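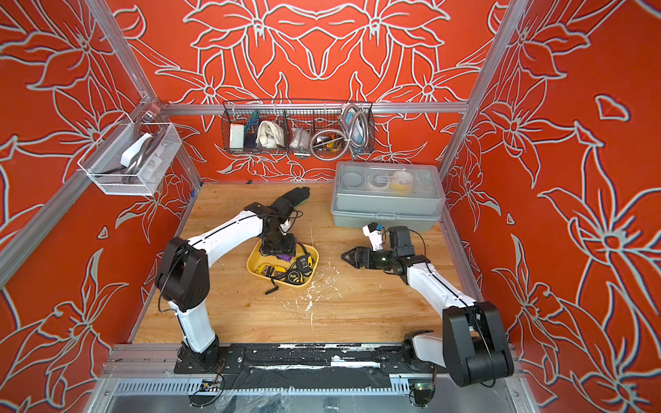
보낸사람: 클루르코라 식문화연구회 사무국
받는사람: 회원 전체 메일링리스트
제목: Re: [회원] 가을 장류 강좌 교재 중 된장과 미소 비교 항목에 관한 의견
날짜: 2021-10-12

회원 여러분께

연구회 사무국입니다. 가을 장류 강좌 교재 초안에 대하여 Oratile Steyn 회원께서 보내 주신 의견을 아래에 인용하고, 편집부의 검토 결과를 함께 회신드립니다. 같은 내용을 개별적으로 문의하신 분들께서도 본 메일로 답변을 갈음하여 주시기 바랍니다.

Oratile Steyn 님이 쓰신 글:
> 사무국 귀중
>
> 교재 초안을 보내 주셔서 감사합니다. 전체적으로 지난 판보다 읽기가 수월해졌습니다. 다만 제2장에서 몇 가지 확인을 부탁드립니다.
>
> 첫째, 된장과 미소를 비교하는 대목에서 두 가지 모두 "콩을 발효한 장"이라고만 되어 있습니다. 재래식 된장은 콩만으로 메주를 띄우고, 미소는 쌀이나 보리에 누룩균을 접종하여 삶은 콩과 섞는 경우가 많습니다. 이 차이가 본문에 없으면 뒤에 나오는 단맛과 향에 관한 설명을 수강생이 따라가기 어려울 것 같습니다.
>
> 둘째, 153쪽의 된장찌개 조리법에 "된장은 불을 끄기 직전에 넣는다"고 적혀 있습니다. 이것은 미소시루에 해당하는 설명이 옮겨 들어간 것으로 보입니다. 제가 배운 방식으로는 된장을 처음부터 풀어 충분히 끓입니다.
>
> 셋째, 염도 표기가 장마다 다릅니다. 어떤 곳은 백분율이고 어떤 곳은 물 1리터당 그램 수입니다.
>
> 아울러 테디톨름 분회에서는 국내산 메주콩을 구하기 어려운 회원이 많습니다. 대체할 수 있는 콩에 대한 안내가 있으면 좋겠습니다.
>
> Oratile Steyn 드림

위 의견에 대한 편집부의 답변은 다음과 같습니다.

1. 제2장의 원료와 발효 방식에 대한 설명
지적하신 내용을 반영합니다. 제2장 첫머리에 문단을 새로 두어, 재래식 된장은 콩으로 빚은 메주를 자연 상태의 여러 미생물로 띄운 뒤 소금물에 담가 간장과 가르는 장임을 밝히고, 미소는 누룩의 원료에 따라 쌀미소, 보리미소, 콩미소로 나뉜다는 점을 적겠습니다. 핫초미소와 같이 콩만을 쓰는 미소도 있으므로, 곡물의 유무만으로 두 장을 구분하는 서술은 피하기로 하였습니다. 시판 된장 가운데 밀이나 쌀을 섞어 만드는 제품이 적지 않다는 사실도 같은 문단에 덧붙입니다. 밀을 피해야 하는 수강생은 반드시 원재료 표시를 확인하도록 안내하겠습니다.

2. 153쪽 조리법
편집 과정의 오류임을 확인하였습니다. 해당 문장은 "멸치와 다시마를 우린 육수에 된장을 풀고, 무와 감자를 넣어 익을 때까지 끓인다. 두부와 애호박은 그다음에 넣는다"로 정정합니다. 불을 끄기 직전에 장을 푼다는 설명은 미소시루 항목으로 옮깁니다. 다만 된장도 제품과 집안에 따라 나중에 일부를 더 풀어 향을 살리는 경우가 있어, 이 점은 각주로 처리하겠습니다.

3. 염도 표기
교재 전체를 무게 기준 백분율로 통일합니다. 장을 담글 때의 소금물은 백분율과 함께 물과 소금의 실제 분량을 괄호 안에 적습니다. 달걀을 띄워 농도를 가늠하는 전래의 방법은 참고 사항으로 남겨 두되, 처음 담그는 분들께는 저울 사용을 권합니다.

4. 대체 콩
황색 대두라면 품종이 달라도 메주를 만드는 데 큰 지장이 없습니다. 묵은 콩은 불리는 시간을 늘려야 하며, 손가락으로 눌러 쉽게 으깨질 때까지 삶아 주십시오. 병아리콩으로 담근 장은 미소 계열에서는 시도된 바가 있으나 본 강좌에서는 다루지 않습니다. 위틱스 분회에서 작성한 콩 구입처 목록은 정리가 끝나는 대로 본 메일링리스트에 공유하겠습니다.

정정된 교재는 10월 중에 전자 파일로 다시 배포합니다. 이미 초안을 인쇄하신 회원께서는 제2장과 153쪽만 교체하시면 됩니다. 염도 표기는 부록의 환산표로도 확인하실 수 있습니다.

강좌의 시식 순서도 일부 조정되었습니다. 당초에는 미소 세 종을 먼저 맛본 뒤 된장 두 종을 맛볼 예정이었으나, 염도가 낮은 것에서 높은 것으로 진행하는 편이 적절하다는 마모 분회의 제안을 받아들여 장의 종류와 관계없이 염도순으로 배열합니다. 시식용 장은 모두 더운물에 같은 비율로 풀어 제공하며, 건더기는 넣지 않습니다. 대두 알레르기가 있는 분은 참가 신청서의 비고란에 기재하여 주시기 바랍니다.

교재에 관한 추가 의견은 본 메일에 회신하는 방식으로 보내 주십시오. 쪽수와 해당 문장을 함께 적어 주시면 검토에 도움이 됩니다. 세심하게 살펴 주신 Oratile Steyn 회원께 감사의 말씀을 드립니다.

클루르코라 식문화연구회 사무국 드림

--
본 메일은 연구회 회원 메일링리스트를 통하여 발송되었습니다. 수신을 원하지 않으시는 경우 제목에 "수신중지"라고 적어 사무국으로 회신하여 주십시오.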